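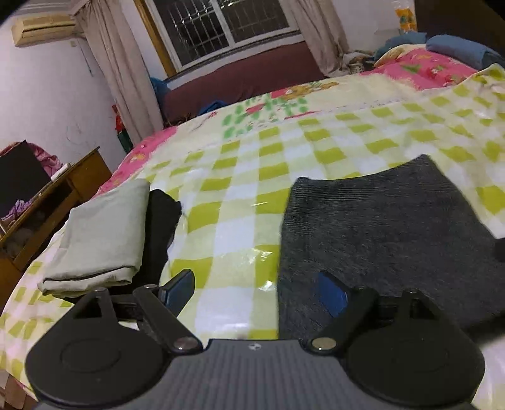 Section 6. Running the folding demonstration on an open day

This section covers the laundry demonstration with the Vetus hand-held gripper. Read section 4 (charging and pairing) first. The steps assume one demonstrator and one helper, with visitors standing on the open side of the bed.

6.1 Before visitors arrive

1. Clear the bed of anything that will not be used. Pillows may stay at the head end.
2. Spread the top blanket and pull it smooth. A checked blanket is fine. Deep creases catch the finger tips when you pick up thin cloth.
3. Choose garments from the Lascombe kit bag, or use your own. Start with small, flat items and keep one large knitted piece for the end.
4. Lay the garments out so that none of them hangs over the side.
5. Check that the gripper shows at least 80 per cent charge. A full set of visits uses most of a battery.
6. Open and close the jaws ten times with nothing between them. The movement should be even on both sides. If one side lags, see 9.2.

Note: Wipe the finger pads with a dry cloth before each group. Do not use furniture polish or hand gel on them.

6.2 Giving the demonstration

1. Stand at the foot of the bed or at the long side, with your elbow clear of the furniture.
2. Press the trigger halfway and wait for the short tone. Recording starts at the tone.
3. Bring the open jaws down over the nearest edge of the garment. Stop when the finger tips touch the cloth.
4. Close slowly. Two layers are enough to hold. If you gather more, open the jaws and start that pick again.
5. Lift, carry the edge across and lower it. Let go only when the cloth is resting on itself.
6. Repeat until the garment is folded, then hold still for two seconds and release the trigger.

One fold sequence should take less than 90 seconds. Longer recordings are split into two files, and both will need a label afterwards.

Caution: Keep fingers away from the linkage arms while the jaws are closing. The arms move inwards as well as forwards — this is easy to miss from the side.

Caution: Do not pull against a snagged thread. Open the jaws fully and free it by hand. Ribbed knitwear snags more than anything else in the kit.

6.3 Letting visitors try

Visitors aged 12 and over may use the gripper with the helper beside them. Fit the wrist strap before handing it over. Allow two tries each. Visitors' recordings go in the folder marked Guest and are not mixed with the demonstrator's.

If a visitor asks where the recordings go, hand them the Effiong information sheet. The sheet also gives the address for having a recording removed.

6.4 Packing up

1. Switch off and wait for the light to go out.
2. Copy the files to the Drasanari drive. Do this before charging. The storage holds 344 recordings and will overwrite the oldest when full.
3. Return the gripper to its case with the jaws closed.
4. Fill in the visit log.

Section last revised 29/07/2026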